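## 3. Seams, Corners and Edges in the Cleaning of White Furniture

Of the surfaces covered by the Sandcombe housekeeping study, white furniture drew the longest written comments from the people who cleaned it. This section reports on the joints of such furniture, meaning the lines where a top meets an upright panel, where two panels meet, and where a top ends in a squared edge.

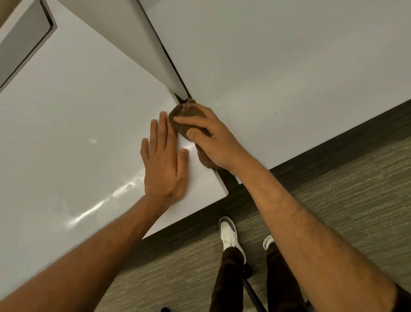
**Figure 3.** Hand wiping of an inside corner between two white surfaces with a bunched brown cloth.

The study divided each item of furniture into three zones. The *field* is the open, flat part of a surface, which can be wiped in long passes with an open hand. The *edge* is the outer limit of that surface, including its corners. The *seam* is any line where two surfaces meet, whether or not a gap can be seen between them. The division follows the one used by Requena and Cowie in their earlier work on shared kitchens, with one change: in that work, edges and seams were scored together. We found that the two had to be kept apart. An edge can be reached from above, from the side and from below, while a seam can usually be reached from one direction only, and the hand has much less room.

### 3.1 Setting and materials

The Sandcombe building has 54 furnished rooms let on short terms. All were fitted by the same supplier, Cordero, in a single order, and the furniture is white throughout. Each room has a desk or table, a tall storage unit and a set of shelves. Over the period of the study, the cleaning staff completed 2212 item records, each one covering a single piece of furniture on a single visit. A record gave the zone cleaned, the cloth used, whether a liquid product was applied, and a free comment of any length. Staff were asked to write the comment in their own words and in whatever language they preferred. Comments not in English were translated by Telmo Zabala and checked by a second reader.

Two kinds of cloth were supplied. The first was a thin, flat-woven cloth that the building had used for several years. The second was a thick cloth with a raised pile, sold under the Bralano name and issued in brown so that it would not be mixed with the cloths used in the bathrooms. Staff could choose either cloth for any task and could change cloths partway through an item. The only liquid product permitted was a mild neutral cleaner, Akomeck, diluted by the supervisor at the start of each shift. Dry wiping was also permitted and was recorded as such.

We did not tell staff how to hold the cloth. Earlier guidance in the building had called for folding the cloth into quarters and turning it to a clean face after each surface. Most staff followed this for fields. Very few followed it for seams, and the reasons they gave are set out in Section 3.3.

### 3.2 Visibility of soil on white surfaces

Cleaning staff often described white furniture as "easy to see and hard to finish." The first half of the phrase needs some qualification. Dark crumbs, hair and pen marks do stand out clearly against a white field. Pale dust does not, and neither does a thin film left by a cloth that carried too much product. On a glossy top, both are easiest to see at a low angle to the light, where the film breaks up the reflection. Under a strong lamp or beside a window, glare may hide part of the field altogether, and a person standing directly over the table may take the bright patch for a clean one.

Iñaki Cabello, who supervised the morning shift, asked his staff to change position at least once before leaving a table. The practice was already in place when the study began. It was not part of our protocol, and we did not ask the afternoon shift to adopt it. Comments about missed film were more common in the afternoon records, but the two shifts also differed in the hour at which they worked and in the direction of the daylight. We therefore make no claim about the cause.

Seams behave differently. A seam between two white panels is often the only dark line on the item. Dust that settles into it makes the line look wider or less even, and a person who is not familiar with the furniture cannot easily tell where the shadow ends and the soil begins. Several staff wrote that they judged a seam by looking at the cloth afterward. This is a sensible habit with the thin pale cloth. With the brown cloth it is less useful - a light gray deposit may show, but brown or dark soil will not. Lâm Mạch raised the point in the first week, and we passed it on to the supplier with a request for a lighter shade. None was available during the study period.

### 3.3 Use of the cloth in seams and inside corners

Three ways of working a seam appear in the records. In the first, the cloth is kept folded and its edge is drawn along the line. In the second, one layer of cloth is stretched over a fingertip or a fingernail. In the third, the cloth is bunched into a wad and pressed into the joint with the thumb and fingers, so that the fabric fills the corner and touches both surfaces together. The third was the most common method at inside corners, and staff with long experience used it almost without exception.

Those who preferred the wad gave consistent explanations. A folded cloth is flat, and an inside corner is not; the fold bridges the joint and cleans the surface on each side of it while leaving the line itself alone. A fingertip reaches the line but tires quickly and wears through a thin cloth. The bunched cloth takes the shape of the corner under pressure. The thick pile was valued for this purpose even by staff who disliked it on fields, where they found it slow to rinse and inclined to leave lint near the edge of the top.

The method has costs. A bunched cloth has no clean face to turn to, and soil lifted from one corner may be carried to the next. Staff dealt with this by shaking the cloth out and bunching it again, or by leaving seams until last and sending the cloth to the wash directly afterward. We recommend the second practice. A wad that has been wetted also releases liquid when it is pressed, and the liquid goes into the joint. On board furniture with sealed faces, the joint is often where the core is least protected. Where staff used Akomeck on a seam, they were asked to wring the cloth fully beforehand and to follow with a dry one.

The position of the other hand also received comment. On a light or freestanding item, pressing into a corner tends to push the whole piece away from the person cleaning it. Staff commonly laid the free hand flat on the top, palm down, close to the place being wiped. Some did so to hold the furniture still and others to take the weight off their backs while leaning over. We had not provided a field for this on the record sheet, and it came to our attention only through the free comments. Calum Cowie has since suggested that the free hand should be recorded as a matter of course, as it also bears on fingerprints: on a glossy white top, the supporting hand may leave marks on a field that has just been finished. The order of work matters here. Staff who cleaned the seam first and the field second removed their own prints in the normal course of the job.

### 3.4 Reach and posture

The seam at the foot of a tall panel was the zone most often recorded as "not completed." In 18 of the 54 rooms the storage unit stood hard against the table, and the line between them could be reached only by leaning over the top or by crouching at the front. Neither posture is comfortable for long. Staff who were short preferred the front; staff who were tall preferred to lean. Moving the unit was not permitted, as it was fixed to the wall behind.

Casimiro Requena proposed a limit of 60 seconds of continuous work in either posture, after which the person would stand upright and go on to another zone before returning. The limit was adopted partway through the study. No timing device was used, and the figure should be read as guidance that staff applied by their own judgment. Comments about back and wrist discomfort continued after the change, though they were shorter and were more often tied to a named room.

### 3.5 Limits of the records

The item records depend on staff describing their own work, and a careful worker may report more incomplete seams than a hurried one. Records were also shorter toward the end of each shift. The furniture came from one supplier and had one finish, and the findings on glare and film should not be carried over to matte or wood-grain surfaces without further work. The comparison of cloths is weakened by the difference in color, as noted in Section 3.2. A small supply of the thick cloth in pale gray was received in May, after the last records had been collected, and will be used in the work on shelving described in Section 4.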